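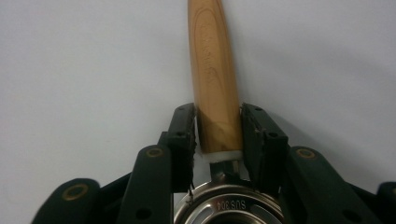
Mundum has suspended use of its hand-held grippers at the Trilcombe site after a run of dropped utensils was traced to worn finger pads. The fault was logged in September, when a wooden-handled stainless-steel tool slipped from the fingers during a lift and struck an operator's wrist. No treatment was needed.

A review of 527 grasps found 43 slips, most of them on smooth, rounded handles. According to Vitalii Stelmakh, who led the review, the pads had frayed at the lower edge and no longer held an even pressure along the finger. "The linkage was within tolerance. The pad was not," he said. Two units also showed play at the bushings — a separate issue, still open.

Pads had been changed only on visible failure. They will now be replaced after 56 hours of use, and any unit with loose threads at the pad edge is to be withdrawn at the start of the shift. Thirteen grippers are waiting for parts from Shevchuk. Work with heavier utensils stays on hold until those units pass a static pull test.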